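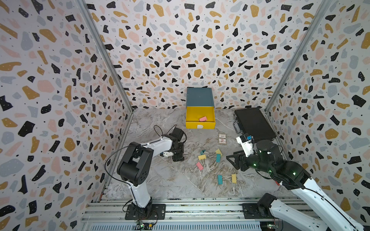
A binder clip doesn't need a home, one of our classmates told us in the first week, because it will always end up on the floor anyway. We wrote that down at the top of our notes and spent the rest of the term trying to prove it wrong!

Small Drawers, Small Things: A Tidying Project
Dec 20, 2021
By the Study Room Group, Jondville

Our question was simple. If you give loose desk supplies one drawer of their own, do people put them back? We picked binder clips because everybody uses them, they come in cheerful colors, and they wander. Paper clips wander too, but they are hard to spot on a patterned floor, and we wanted something we could gather up at the end of the day without crawling around for an hour (we crawled around anyway).

The drawer

We tried a plain cup, a shallow tray and then a little drawer unit, and the drawer unit is the one we fell in love with. The housing is slate blue-grey and the drawer is bright yellow, with a small white D-shaped tab to pull. The yellow matters more than we expected. A pink clip lying in the middle of that drawer is easy to see, and so is a drawer left open. With the tray, people told us they forgot it was there. With the cup, they dropped pens in it, then gum wrappers, and by the second day it was a cup of everything.

The flat top is handy and also a bit of a problem, as flat tops collect things. We taped a note on it for a while that said PLEASE NOTHING ON TOP, and then people put things on the note. We took the note off.

How we ran it

We used two rooms. The Werberg room has long shared tables and the Oprea room has single desks. Each room had the cup, the tray and the drawer in turn, 5 school days for each one. At closing time we wrote down every clip we found and where it was: in its container, on a table, on the floor, or someplace else. "Someplace else" turned out to be a wonderful category and included a coat hood and the hinge of a window blind.

By the end we had 540 entries in our notebook. Our teacher had asked for a sheet with the date, the room and the place for each one, and we are so glad we listened, even though we grumbled the whole way through.

What we saw

The drawer did best in both rooms. The tray came second in the Oprea room, where you can reach it without standing up. In the Werberg room the tray did worse than the cup, and we think that is down to the long tables: somebody slides it out of the way to open a binder, and then it belongs to whoever is sitting at the far end.

Floor clips were the surprise. We thought they came from people dropping them. But most of the floor clips we found were close to the drawer, in a loose scatter, which made us think people were tossing them from their seats and missing. So we moved the unit away from the back wall and closer to the chairs. The tossing kept going (it's fun, we tried it), but more of them went in.

Color made no difference that we could find. We had hoped people would sort them, blue with blue and so on, and they never did.

What we would change

We would love a second drawer for the really big clips, which jam if you shut it too fast. We would also start with the drawer pulled open in the morning. A closed one gets ignored until somebody needs a clip, and then it gets left open all day, and that is when things come back to it.

We'd also keep better track of clips leaving the room on people's homework. Our totals went down every week and we can't say if that was the containers or just essays being handed in.

The Nillirero supply cupboard is next. It holds 3,000 small items according to the list on the door, and we would like to start there in January with labels, more yellow drawers, and a softer floor mat for our knees.

2 comments

deskmouse
Loved this! We did the same with thumbtacks and the cup was a disaster. Did you try a drawer with a divider in it?

Study Room Group
Thank you! Not yet, the drawer is pretty small, but we want to try folded cardboard. Thumbtacks sound scary, please wear shoes.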